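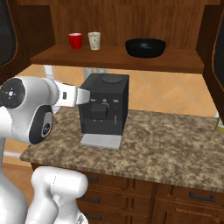
图1 仿真厨房场景,夹爪接近咖啡机左上角

在家用工作台上搭建“按咖啡机按钮”任务:从仿真到实机

本文记录在共用工坊里用一台移动底座加单臂的平台完成咖啡机操作任务的步骤。内容只覆盖场景搭建、接近位姿、接触判定和向实机迁移四部分。底座导航、建图和急停回路的接线见本系列前一篇,这里默认已经完成。

平台代号 Amadi,控制软件用工坊自己维护的 Elomlow 分支,仿真和实机共用同一套接口。场景文件由 Nneka Adeleke 整理,命名为 Girkberg。没有这套文件也可以照做,只需把下文的坐标系名称换成自己的。

一、准备

需要以下条件:
一台装有独立显卡的电脑,显卡驱动与仿真器版本匹配;
机械臂的模型描述文件,包含碰撞体和关节限位;
厨房场景,至少有台面、咖啡机、上柜和背墙;
实机部分另需腕部力传感器,或者能读到关节电流的驱动器。

先检查模型描述文件中的碰撞体。厂商给的碰撞网格往往直接取自外观网格,面数很高,接触求解时会抖动。建议把每节连杆换成胶囊体或凸包,夹爪手指单独用长方体。手指的长方体不要外扩,外扩后在仿真里碰到了,实机上还悬在空中。

再检查关节零位。让仿真臂和实机臂都走到同一组关节角,用直角尺对照腕部朝向。如果方向相反,修改描述文件里的轴向,不要在控制代码里加负号。加在代码里的负号后面一定会漏掉一处。

二、场景搭建

1. 台面。台面只需要一个静态长方体作碰撞体,花岗岩纹理贴在外观网格上即可。台面前缘如果是圆角,碰撞体可以保留直角,底座停靠时按直角计算余量。

2. 咖啡机。图1中的机器是方正的哑光黑色外形,用长方体组合足够近似:机身一块,凸出的出水部分一块,底部滴水盘一块。出水部分下面是凹进去的空间,绝对不能用整机凸包代替,否则后续放杯子的任务会直接报碰撞。需要按压的按钮单独做成一个滑动关节,行程 2 毫米,加弹簧复位。弹簧刚度先取小值,确认求解稳定后再往上调。

3. 上柜和搁板。搁板对手臂上方的活动空间有约束,必须有碰撞体。搁板上的杯子和碗设为动态刚体,质量按实物填写。很多人图省事把它们设成静态,结果手臂扫过去只触发一次接触,看不出会把东西碰落。动态刚体在每次重置后要先静置,等速度归零再开始记录。

4. 背墙。背墙用一个平面就够。瓷砖的斜向纹理只影响视觉,如果后面要训练视觉策略,应当保留纹理,并在随机化时一并替换。墙面过于干净会让识别结果偏乐观。

5. 柜门和抽屉。本任务不打开柜门,把门和抽屉的关节锁死。把手仍要留碰撞体,底座靠近台面时,连杆有可能蹭到把手。

三、底座停靠位

停靠位决定了后面一切是否可达。做法是在台面前方的地面上撒一片候选点,每个点取 5 个朝向,对目标按钮求逆解。保留满足下面条件的点:逆解存在;肘部离柜面有余量;各关节离限位不太近;从初始姿态到目标姿态的直线插值没有碰撞。

筛完以后不要取可操作度最高的那个点。底座定位有误差,应当取可行区域的中间位置。把可行点画在俯视图上,选四周都还有可行点的那一个。若可行区域是细长条,说明台面高度和臂长不匹配,给底座加垫板通常比改规划器省事。

四、接近位姿

接近过程分成两段。第一段从收拢姿态走到预备点,由规划器生成,全程检查碰撞。第二段从预备点沿直线走到接触点,只用笛卡尔插补,速度限制在第一段的几分之一。

预备点的设置方法:以按钮中心为原点建立坐标系,Z 轴沿按压方向的反方向,预备点位于 Z 轴正向 100 毫米处。夹爪手指并拢,指尖中心对准 Z 轴。手指扁平,宽度方向应避开相邻的旋钮和指示灯。图1里手指指向机器的左上角附近,这个姿态离面板上的控制条还有一段距离,适合拿来核对夹爪坐标系,不适合直接作为按压的预备点。

规划时把咖啡机顶面列为禁区。顶部的圆盖高出与否各机型不同,统一加一层薄的虚拟碰撞体比较稳妥。腕部的尺寸也要计入,不少碰撞都出在腕部和搁板之间,指尖反而没事。

五、接触判定

仿真里可以直接读按钮关节的位移,但实机上读不到,所以判定逻辑从一开始就只用实机也有的信号。

步骤如下:
(1)到达预备点后停稳,记录力信号均值作为零偏;
(2)沿按压方向低速前进,逐周期计算去零偏后的轴向力;
(3)轴向力超过接触阈值,记下当前位置,切换到力控;
(4)继续压入,位移达到按钮行程或轴向力达到上限,两者先到先停;
(5)保持片刻,沿原路退回预备点。

如果用关节电流代替力传感器,零偏必须在同一姿态、同一运动方向下测量,否则摩擦会盖过接触力。低速段的电流噪声较大,滤波窗口不要太长,延迟会让指尖多压进去一截。

再加一条保护:前进距离超过预备点到面板的理论距离加余量,仍未检测到接触,立即停止并报错。这种情况多半是坐标系标错,或者机器被人挪动过。

六、向实机迁移

实机测试由 Somtochukwu Nwachukwu 在 Osville 的工坊完成。机器水箱清空,电源拔掉,先只测机械动作。通电测试放在最后,操作者的手放在急停上。

需要重新标定的项目有 2 个:相机到底座的外参,以及夹爪指尖的工具坐标。外参用标定板做,标定板平放在台面上,采集时改变手臂姿态,不要移动标定板。工具坐标用尖点法,让指尖从不同方向触碰同一个固定尖点。

随后按下面的顺序推进:空中走轨迹,面前不放机器;放一个同尺寸的纸箱,检查预备点;纸箱上贴泡沫块代替按钮,检查接触判定;换成真机。每一级都通过再进入下一级。纸箱要压重物,太轻会被推走,力信号始终上不去。

七、常见问题

仿真中手指穿入面板:减小仿真步长,或提高接触求解迭代次数。先确认面板碰撞体有足够厚度,过薄的板在较大步长下容易被穿过。

按钮按下后不弹回:检查弹簧刚度和关节阻尼,阻尼过大时回弹极慢,看上去像卡死。

规划频繁失败:先关掉搁板上物体的碰撞检查再规划一次。如果成功,说明预备路径过高,把收拢姿态改低,然后恢复碰撞检查。

实机把机器往后推:咖啡机脚垫摩擦不足时会发生。可在机器后方与墙之间加挡块,注意避开插座面板,也可以降低轴向力上限。

力信号缓慢漂移:传感器上电后需要预热。预热完成前测得的零偏作废。

停靠后指尖整体偏一侧:检查底座停稳后的定位是否仍在更新。应当在停稳时锁定一次位姿,整个按压过程都使用这个值。

放杯子的任务沿用本文的场景和停靠位,夹爪闭合力和杯底放置高度的设置在下一篇给出。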